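The Gauge at Plemutis

The gauge house at Plemutis stood on a concrete pier 233 meters below the spillway. It held a float, a stilling well, a paper chart on a drum, and a stool. Maritza wound the clock each morning at seven and wrote the level in the book in pencil, since ink ran in the damp.

In September the level fell as it always did. The book for that month showed a drop of two centimeters a day, with no rain entered. On the ninth page the drop stopped. The line on the chart ran flat for nearly a full turn of the drum, and then it began to rise.

She checked the float. She checked the tape for kinks and cleared the intake pipe with a rod. She read the staff outside by flashlight and got the same figure as the pen.

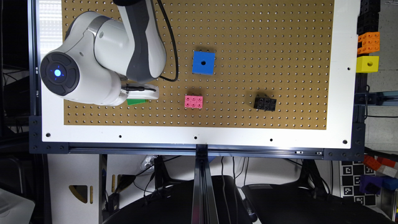

By Elvira Ticona
Fiction | Skinenbridge Quarterly

At noon she called the upstream station at Perus. The operator there, Palacios, read her his numbers. The gates were closed. Inflow was normal for the season. He asked if her clock was running fast.

"A fast clock does not raise the river," she said.

"No," he said. "Send me the chart."

She cut it from the drum, rolled it, and put it in the tube for the evening truck. Then she fitted a new sheet, inked the pen, and set it to the line. The pen moved up while she was still holding the lid.

Her father had kept the same book before her. His entries filled 587 pages, and she had read all of them in her first winter. On one page, in a dry year, he had written a level higher than the one before it and put a small cross in the margin. There was no note. The next day's entry was in his usual hand, and the level was lower again.

She found the page now and laid it beside hers. The two figures differed by the width of the pencil.

The truck came at six. The driver signed for the tube and asked if there was anything else. She said there was not.

After he left she sharpened the pencil, read the staff again, and wrote down the level. She put a small cross in the margin – then closed the book and wound the clock, although it was not due until morning.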